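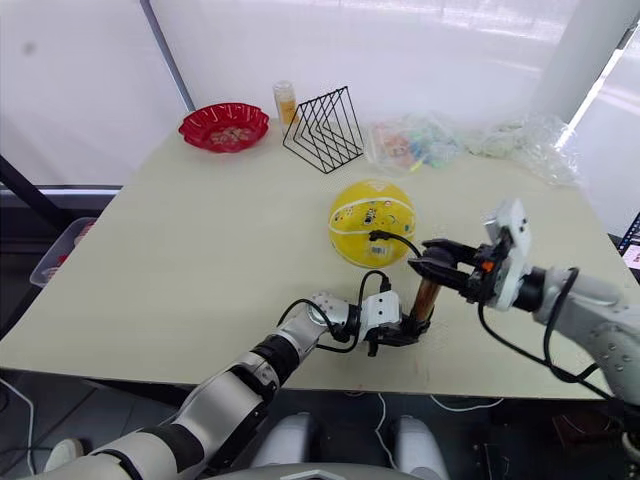 **Sigita Pētersons**

Progress on the comic series *Ellora*, for the period ending in October

Issue 2 is now fully drawn and lettered. It has 18 story pages, as we agreed in the plan, and the colors are finished on 8 of them. The colorist works from Buda and sends me pages in pairs, so I can correct the night scenes early. The blue in the Surnholm harbor chapter was too dark in the test print and we have made it lighter.

The script of issue 3 took longer than I expected. I rewrote the meeting between Ellora and Captain Guzmán three times — the old version gave away the ending. The new one is six pages and has much less talking. The artist has already sent layouts for it.
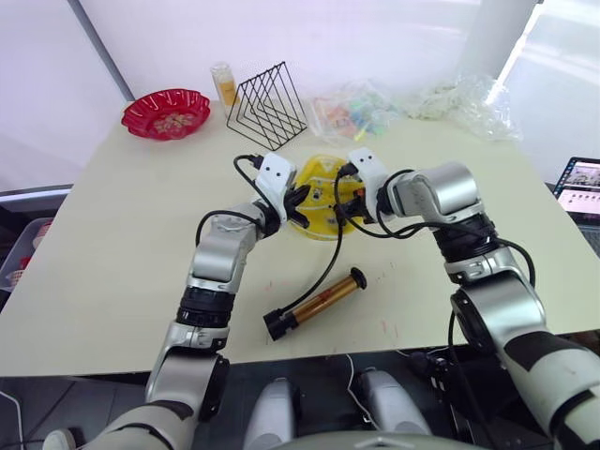

*Yellow inflatable on the table, between the two grippers.*

Issue 1 has sold 152 copies, most of them at the autumn fair. Two shops asked for more and I have sent them the rest of the first box.

The printing money is not touched yet. I ask to move a small part of it to lettering, where the price has gone up. The total stays the same. Please let me know if you need this request on a separate form.

Next steps:

- finish the colors of issue 2
- choose the cover for issue 3
- get a new price from the printer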